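Princombe shop teaches robot arms to fold, one T-shirt at a time

PRINCOMBE - A small outfit called Niker has spent the fall folding laundry. Same shirts, over and over, by remote control.

The company, which rents the ground floor of the old Correia building off the rail yard, is collecting examples for a learning system that it hopes will one day handle clothes without a person steering. Target is 2000 recorded folds by December. As of this week the tally stood at 530.

The setup is plain. White tabletop, 2 arms, one operator per shift. The operator moves a pair of hand controls and the arms on the table follow along. Each run gets saved with the camera video and the position of every joint, then tagged as keep or toss. Tossed runs don't count toward the total, though the company says it hangs on to them anyway in case they are useful later.

Shirts are the first item on the list. Towels were considered and dropped as too easy. Fitted sheets are a long way off, staff said, and a couple of them laughed when asked.

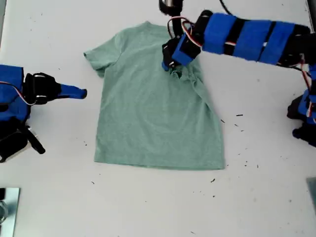 Why so many

Cloth is hard. A box looks like a box wherever you put it, but a shirt can land in a million shapes and the system has to have seen something close to most of them. So some runs begin with the shirt laid out flat and others begin with it in a heap, and operators are told to vary where on the table it goes. Left, right, collar up, collar down.

They are also told not to be too perfect. If a grip slips, the operator keeps going and fixes it, and the fix is part of the recording. A system trained on clean runs alone tends to freeze up the first time something goes wrong, the company said.

Seven operators are on the roster now, most of them part time. Training takes an afternoon. Getting fast takes a good deal longer, and new people often lose a whole shift's worth of runs to the toss pile. The usual problem is grabbing two layers of fabric when they wanted one. Sleeves are next worst.

The flattening step is where most of the time goes. From a heap, an operator has to find an edge or a shoulder, get hold of it, pull, let go, look again. There's no set order. One person goes for the collar every time, another works from the hem, and Niker says it wants both in teh pile.

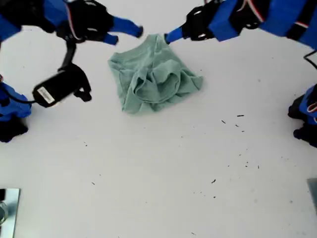
Pay is by the hour and not by the fold, a change made after the first month when people were rushing. Run quality went up right away, according to the company, and the daily count dropped less than anybody had feared.

Money for the project comes partly from Uton, a linen service that washes uniforms for hotels and clinics across the county. Uton still folds its tops by hand and has had trouble keeping the late shift filled. It has not commited to buying anything. A spokesperson said the firm would want to see the system fold its own uniforms, which are heavier than a T-shirt and have snaps, before talking about next steps.

No jobs would be cut under the current plan, the spokesperson said. Asked about later plans, the spokesperson declined to comment.

First training round on the full set is expected early in the new year. Until then it's more shirts. Niker is hiring for the evening shift, 4 p.m. start, no robot experience needed. Apply at the front desk, side entrance while the street doors are being repaired.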